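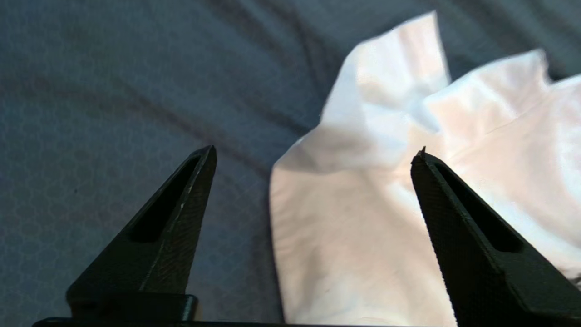 *Page last changed: August*

# Why do grapes change color?

Hi! I'm Tanvir Siddiqui, and I look after the vines at Saltgate. We have 132 of them on the Sheehan side of the hill, and every summer kids who come by ask me the same thing: "Why are some of these grapes green and some purple? Did you mix them up?"

Nope! They're all the same kind of grape. They're just not all ready at the same time.

## First they're hard and green

When a grape is a baby, it's tiny and tough, like a pea. It's also horribly sour. (I've eaten plenty of them, and my face still scrunches up.) The sourness is useful to the vine, though. The seeds inside aren't finished growing, so the vine doesn't want birds gobbling them up yet. Green grapes are hard to spot among green leaves, too – good hiding!
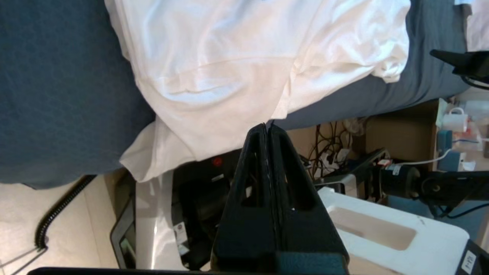
*White cloth hanging over the side of the bed*

## Then comes a funny French word

One day in summer I walk down the row and see one purple grape in a bunch of green ones. Growers call this change **veraison**. You say it "vuh-RAY-zhun." Try it out loud!

A few things happen inside the grape at once:

- It gets soft and squishy.
- It fills up with sugar, which the leaves make using sunlight.
- It loses some of its sour taste.
- If it's a red or purple kind, its skin starts making color.

The color has a long name, anthocyanin (an-tho-SY-uh-nin). You've met it before in blueberries and red cabbage. In most purple grapes it's only in the skin, so if you peel one, the middle is pale green. Ask a grown-up if you can try it at snack time.
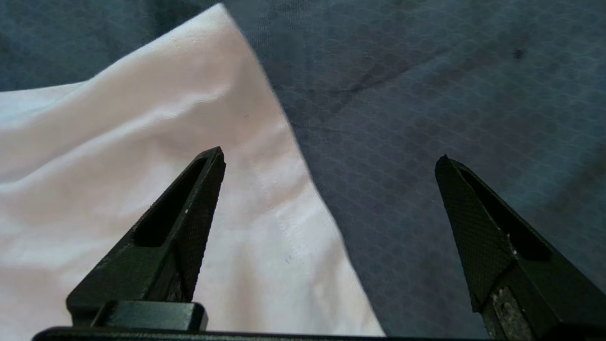 *A corner of white cloth on blue-gray fabric*

## Do green grapes do it too?

They do, but it's sneakier. Green grapes go soft and sweet just like the purple ones, only without the purple. Their skins turn a bit see-through or a bit golden. I hold one up to the sun, and sometimes I can see the shadow of the seeds.

## Why not all together?

Each grape started as its own little flower, and the flowers didn't all open on the same day. The early ones got a head start. On our oldest row, which we call Illow, it once took 18 days to go from the first purple grape to the last green one – I wrote it down in my notebook every morning.
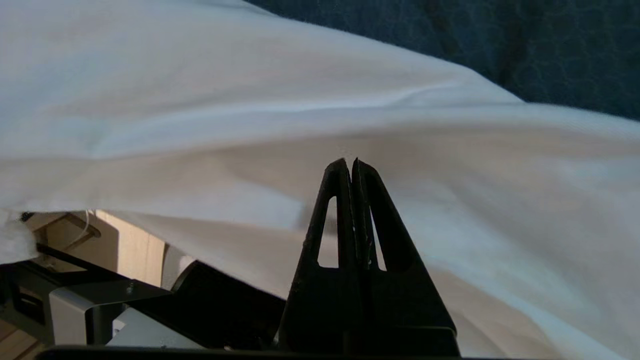 The slowest bunches are usually the ones low down in the shade, so that's where I look last.

## And who's the purple for?

Birds! Purple is like a sign that says "lunch is ready." A bird eats the grape, flies off, and drops the seeds somewhere new. Clever for the vine, not so great for me, so up go the nets.

If there's a grapevine near you, pick one bunch to watch (just watch, no picking!) and draw it every few days with crayons. You'll need green, pink and purple, and probably more purple than you think.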